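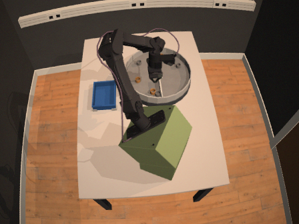 How many demonstrations does it take before a robot arm can do a sorting task by itself?
For a single arm and one kind of part, we got usable results from 200 demonstrations and stopped seeing gains past 500. The spread of starting positions mattered more than the total.

Speaker notes, Treden session, Friday. Slot is short, so skip the history slide if the previous talk runs over.

Opening. Say what the talk covers: two ways of showing an arm a task, what each one records, and where each one goes wrong. The task is rings from a round tray to a bin. Gray and orange rings, same tray. Do not promise anything about mixed parts.

Slide 2. Showing by hand. The operator holds the arm near the wrist and moves it through the task. The log keeps joint angles and gripper state. Good points: quick to learn, and the operator feels it when the arm nears a joint limit. Bad points: the hand gets in the camera view, and people push the arm along paths the motors would not choose. Siyabonga Van der Merwe ran all of these sessions. His note on elbow height is in the handout, read it out if there is time.

Slide 3. Remote control. The operator sits at the Nolura station and drives a small leader arm. The log keeps the command and the measured position as separate streams. Stress this point. Training on the measured position alone gave us an arm that stopped short of the ring. Training on the command fixed most of it.

Pause here for questions on logging. There are always some.

Slide 4. Simulation first. Operators practice in the Iturra scene before they touch hardware. Same controls, same log format. A dropped ring costs a reset and nothing else. Mention that contact in simulation is too clean - rings seat in the fingers more easily than they do on the bench. We keep simulated and real logs in separate folders and mix them only at training time.

Slide 5. What to throw away. Long waits before the grasp. Runs where the operator changed their mind halfway. Keep failed grasps that were recovered in the same run; the arm needs to see a second try. Sota Shimada wrote the filter, and the settings are on the Direll page for anyone who wants them.

Slide 6. Starting positions. Shuffle the rings before each run. Include rings against the rim and rings close together. Early sets had most rings near the middle, and the trained arm was poor at the rim.

Closing slide. Leave the contact address up. If someone asks about two arms, the answer is that we have started and have no numbers yet.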